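Re: [lallinwood-robots] open day, who's bringing what

Quick one before I run. Back from the Proltarmont open day, notes while I still have them. 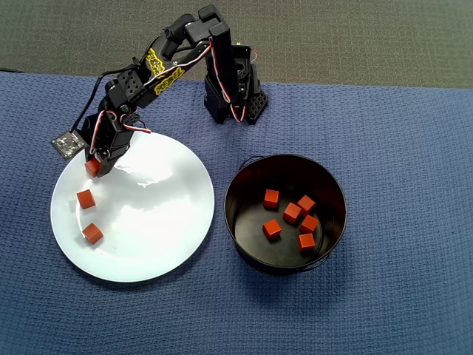
Went better than February. Two arms on show, Inga on the left bench doing the cubes, plate and bucket, all 9 orange ones. Almost 400 people thru the door by closing. Kids mostly wanted to know if it could go faster. Set it slower for next time imo, the parents at the back couldnt follow.

> Is Hastidari still lending us the second power supply?
> And can somebody say which cloth worked, the blue or
> the white? I need to pack tonight.

Yes on the supply, 2 spare fuses in the bag with it. Blue cloth, definitely. White one slid around. Plate was a bit shiny under those lights, bring a matte one if you have it.

Still need: extension cord, tape for the floor cables, a bigger sign. Will send the servo settings tomorow.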